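티켓 제목: 공유 캘린더 일정이 하루씩 밀려 보임 (Zudico → Fiadzo 동기화)
상태: 보류 → 진행중 → 모니터링
우선순위: 높음
접수: 2024년 9월 14일
요청자: Poltthorpe 지점 예약팀
담당: Ieuan Mostyn

최초 접수 내용

예약팀 공유 캘린더에 종일 일정이 전부 하루 앞으로 당겨져서 나옴. 시간 지정된 일정은 멀쩡. 종일 일정만 그럼. Zudico 웹에서 보면 정상인데 Fiadzo 데스크톱 앱에서만 틀림. 휴대폰 앱은 사람마다 다름. 오늘 오전에만 고객 두 분이 날짜 잘못 안내받음. 급합니다.

09:12 담당자 메모

재현됨. 내 계정에서도 똑같음. 테스트로 종일 일정 하나 만들어 봄. 웹에서는 제 날짜, 데스크톱 앱에서는 전날. 앱 껐다 켜도 그대로. 캐시 삭제해도 그대로. 로그아웃 후 재로그인 → 잠깐 맞게 나오다가 다음 동기화 때 다시 밀림.

그러니까 로컬 문제는 아닌듯. 서버에서 내려오는 값 쪽 의심.

09:40 요청자 답변

지점 PC 7대 전부 같은 증상입니다. 윈도우 시간대는 다 서울로 되어 있어요. 어제 퇴근 전까지는 괜찮았는데 밤사이에 뭐 업데이트 돌린거 있나요? 우리 쪽에서는 아무것도 안 건드렸습니다.

09:55 담당자 메모

밤사이 배포 없음. 다만 8월 말에 Rorkach 중계 서버를 새 장비로 옮겼음. 그때 캘린더 커넥터도 같이 옮겼는데 기존 캐시를 그대로 들고 갔음. 캐시 만료가 어제 밤이면 타이밍 맞음. 확인 예정.

10:20

커넥터 로그 확인. 종일 일정을 받을 때 날짜만 있는 값(DATE)을 날짜+시각(DATE-TIME)으로 바꿔서 넘기고 있음. 자정 UTC도 아니고 자정 서울로 찍은 다음 UTC로 변환. 그래서 전날 15:00Z. 데스크톱 앱은 그걸 받아서 앞부분 날짜만 잘라 씀. 당연히 하루 밀림.

시간 지정 일정이 멀쩡한 이유도 이걸로 설명됨. 그쪽은 변환이 양쪽에서 다 제대로 됨.

남은 의문: 휴대폰은 왜 제각각인지. 안드로이드 쓰는 분들은 정상이라고 하고 아이폰 쓰는 분들 중 일부만 틀림. 앱 버전 확인 요청함.

10:48 요청자 답변

버전 확인해서 표로 보냈습니다. 틀리게 나오는 사람은 전부 구버전이네요. 업데이트하면 되나요? 그리고 그 전까지 직원들한테 뭐 보고 일하라고 해야 할지 알려주세요. 지금 다들 불안해서 일정 하나 볼때마다 저한테 물어봅니다.

10:55 담당자 답변

임시 조치:
- 데스크톱 앱으로 종일 일정 보지 말 것. Zudico 웹 화면만 볼 것
- 밀려 보이는 일정 손으로 고치지 말 것. 고치면 원본이 바뀜. 나중에 두 번 작업
- 새 일정은 종일 체크 빼고 09:00~18:00으로 넣기
- 휴대폰은 앱 업데이트 후 계정 한 번 뺐다가 다시 추가

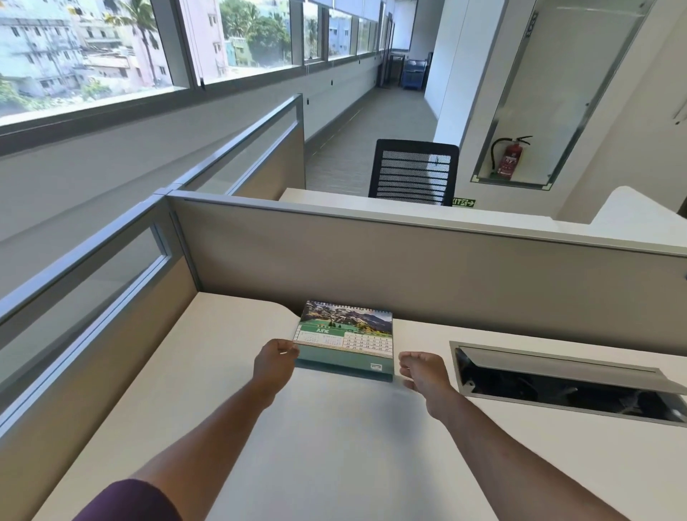 11:30

중계 서버에서 커넥터 설정 비교함. 구장비 설정 파일에는 allday_passthrough = true 있음. 새 장비에는 그 줄이 아예 없음. 이전 스크립트가 기본값이랑 같다고 보고 뺀 모양인데 새 버전은 기본값이 false로 바뀌었음. 릴리스 노트 한참 아래에 한 줄 있음. 못 본 내 잘못.

11:42

테스트 채널에 먼저 적용. 커넥터 재시작. 새로 만든 종일 일정은 정상. 기존 일정은 여전히 밀려 있음. 이미 변환돼서 저장된 값이라 재동기화 필요함.

12:10

운영에 적용. 재시작하는 동안 동기화 4분 멈춤. 공지했음. 문의 없었음.

12:25

전체 재동기화 돌리려다 멈춤. 예약팀에서 벌써 손으로 고친 일정이 있다고 연락 옴. 그대로 돌리면 그 건들은 반대로 하루 뒤로 갈 수 있음. 수정 이력 뽑아서 먼저 골라내야 함.

12:58

이력 추출 완료. 영향받은 종일 일정 86건, 그중 오늘 오전에 수동 수정된 것 42건. 생각보다 많음. 수정된 건은 원래 날짜로 되돌린 다음 재동기화하는 걸로. 목록은 첨부 말고 공유 폴더에 올림(고객 이름 들어있어서).

13:20 요청자 답변

목록 봤습니다. 대부분 맞는데 회의실 점검 일정 두 개는 진짜로 날짜가 바뀐 거라 되돌리면 안 됩니다. 노란색으로 칠해놨어요. 나머지는 진행하셔도 됩니다.

13:24 담당자 답변

확인. 두 건 제외하고 진행.

14:05

되돌리기 끝. 재동기화 끝. 데스크톱 앱에서 무작위로 골라 웹이랑 대조, 다 맞음. 점검 일정 두 건도 바뀐 날짜 그대로 유지. 지점 PC에서도 확인 부탁드립니다.

14:31 요청자 답변

PC는 다 정상입니다. 근데 한 분 아이폰에서 같은 일정이 두 개씩 보인다고 해요. 하나는 맞는 날짜, 하나는 전날.

14:40 담당자 답변

계정 빼기 전에 앱부터 업데이트 하셨는지 물어봐 주세요. 순서가 반대면 옛날 캐시가 남을수 있음. 계정 제거 → 앱 삭제 → 재설치 → 계정 추가. 알림 설정 날아가니 미리 말씀해 주시고요.

15:02 요청자 답변

재설치하고 중복 없어졌습니다. 알림은 다시 설정하신대요. 종일 체크 다시 써도 되나요?

15:06 담당자 답변

네 됩니다. 오전에 09:00~18:00으로 넣은 건은 그대로 두셔도 되고 종일로 바꾸셔도 됨.

후속 작업
- 이전 스크립트 수정: 기본값과 같아도 설정 줄 지우지 않게
- 커넥터 점검 항목에 종일 일정 대조 추가
- Fiadzo 쪽에 날짜 잘라 쓰는 동작 문의 넣음, 답변 대기
- 반복되는 종일 일정은 아직 따로 확인 못함. 내일 오전에 볼 예정

상태 변경: 진행중 → 모니터링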